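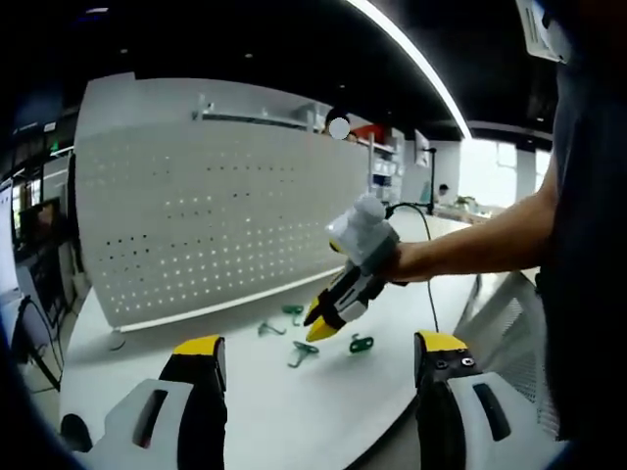
*Green hooks, white table, second shift.*

The left grip stopped closing all the way in the second week. I felt it before the software did. I squeezed, the yellow tips came together, and there was a last bit of travel that wasn't there anymore.

I told the shift lead. She looked at the log on her screen and said every take had passed.

The job was green hooks. You picked one up, turned it, set it down, and let go. Erico paid by the hour and wanted 100 good takes from each table before we left. The takes went to a site in Gonton, where a pair of arms called Arna learned to do what our hands had done. None of us had been to Gonton. I pictured a building with no windows, though they probably had windows.

I kept working. When a grip won't close, you make up for it without thinking. I came in lower and pushed the hook against the table so it would stay put, then pinched it at an angle. It worked. By the end of the week I was faster than I had been with a good grip. The woman across from me asked how I did it and I showed her. She showed the next table.

The call came in June. Arna had been moved off hooks and onto glass vials, and it was pressing down before it picked up. It had done this for a whole night. The arms pushed each vial into the tray until it broke, then closed on what was left, lifted it, and set it down carefully in the right place. The counter went up every time. In the morning a technician reached in to clear the tray and an arm came down on the back of his hand. The guard should have been locked. It was propped open with a folded glove.

He kept the hand. He lost the feeling in two of the fingers.

Erico sent a man to our floor with a laptop. He played the takes from my table on the big monitor, slowed down. There were my grips, going in low and pushing.

"Why do you press here?" he asked.

"The left one doesn't close."

"Did you report it?"

"Yes."

He typed for a while. He asked who I had told, and the shift lead said she remembered something about it. She said the takes had passed. He typed that too.

They threw out 44 days of work and gave us new grips from a box marked Lã. Mine closed clean. I picked up a hook, and my wrist dropped and pushed it into the table. I put it down and tried again, and it did the same thing.

The man was watching. He told me to take 20 minutes and come back.

I sat on the stairs and opened and closed my hand. Then I went back in, picked up the grips, and started with the hook nearest to me.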